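The Tratum Residence: Report of the Outgoing Tenant

Under the terms of the lease, the outgoing tenant of the Tratum Residence is required to leave a written report for the incoming one. The report is to be clear, courteous and complete. It is to be left in the drawer of the hall table, together with the keys. I have read the reports of those who came before me, and I have tried to follow their form.

My name is Matilde Barreto. I held the post of Recorder of Tides at Dernmont for 13 years. The house comes with the post. The post, as the incoming tenant will have been informed, consists of measuring the height of the water at the old pier twice each day and entering the figure in the book.

1. The Duties

The first reading is taken at five in the morning and the second at five in the afternoon. The hours do not change with the tide. I raised this matter with the Harbor Office in my first winter, and I received a reply stating that the hours had been fixed by the founders and that the sea had been notified. I took this for a clerical error. I wrote again and received the same letter, with a new signature.

The reading is made against the iron post at the end of the pier. The numbers on the post are painted on the side that faces away from the land. The tenant must therefore lean out a short way, holding the rail with the left hand. The rail is sound. The tenant before me wrote that it was sound, and so did the one before him, and I am pleased to confirm it.

Figures are to be entered in black ink. The book is never to be taken out of the house. When a book is full, it is wrapped in brown paper and sent to the Harbor Office on the morning boat, and a new one arrives by the evening boat. I filled five books. I was told once, by a clerk who had come out to inspect the roof, that the books are kept in a dry room and that they have not been opened. He said this kindly. I gave him soup and he went back across.

2. The House

The house has three rooms and a porch. The bedroom faces the water and is cold from November until April. The heavy curtains should be left closed at night. The stove draws well when the wind is from the west and poorly when it is from any other quarter. On poor days, open the porch door by the width of a hand and wait.

The kitchen was rebuilt in my ninth year, after the flood. I did not ask for this. A plan of the new kitchen was sent to me in January, drawn up by the firm of Hustoline. The covering letter asked me to state any objections in writing. I kept the plan on the hall table for several weeks and looked at it whenever I passed. I could find no objection to the white marble with its faint veins, or to the red oval mat that had been set out on it, as if someone were expected to sit down. I had not owned a mat of any kind. I wrote back that the plan was acceptable.
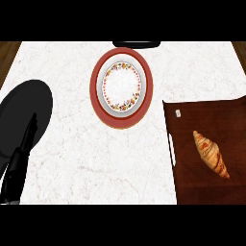 3. The Visitor

It is my duty to report the matter of the visitor, which does not appear in any of the earlier reports.

In the spring after the kitchen was finished, I came in from the afternoon reading and found a man standing on the porch with his hat in his hands. He gave his name as Noh. He said that he held the post of Recorder of Tides at the station on the opposite shore, and that he had held it for as long as I had held mine. I had not been informed that there was a station on the opposite shore. He had not been informed of mine. He had seen my lamp moving along the pier before dawn for many years and had supposed it to be a fishing boat. I had seen his and had supposed the same.

I invited him in. He had brought his own book with him, in violation of his lease, which was worded exactly like mine. We placed the two books side by side and compared the entries for the previous month. His figures were low when mine were high. His were high when mine were low. On no day did the two stations agree, although there is only the one bay between them and the water in it is the same water.

We considered whether to inform the Harbor Office. Mr. Noh was of the opinion that one of us would be dismissed. I was of the opinion that both of us would be. We agreed to take the matter up again after the summer, and he returned to his boat in time for his morning reading.

After that he came on the first evening of every month, weather permitting. We did not compare the books again. He was fond of pears and of long accounts of court cases, which he had from old newspapers. I learned to cook for two. On the evenings when he could not cross, he would raise his lamp three times from the end of his pier, and I would raise mine in answer, and then I would go in and eat my supper.

4. The Present Vacancy

Last autumn the lamp on the opposite shore was not lit. I made both of my readings on that day and on the days that followed. On the first evening of the month I cooked for two. In the second week I wrote to the Harbor Office to ask after the Recorder at the opposite station. The reply stated that the station had been without a tenant for 1000 days, that applications were open, and that the house had been kept in good repair.

I read this letter several times. I then looked back through my own book and could find no error in it.

I have applied for the post and have been accepted. My notice for the Dernmont house was given in the usual manner, and my trunk goes across on the evening boat. The incoming tenant will find the lamp filled and the ink in the cupboard over the stove. The pears in the blue bowl should be eaten soon.

I would ask one thing that the lease does not require. On the first evening of the month, when the second reading has been entered, kindly walk to the end of the pier and look across. If there is a light, raise your own.

Respectfully submitted,

Matilde Barreto
Recorder of Tides, Dernmont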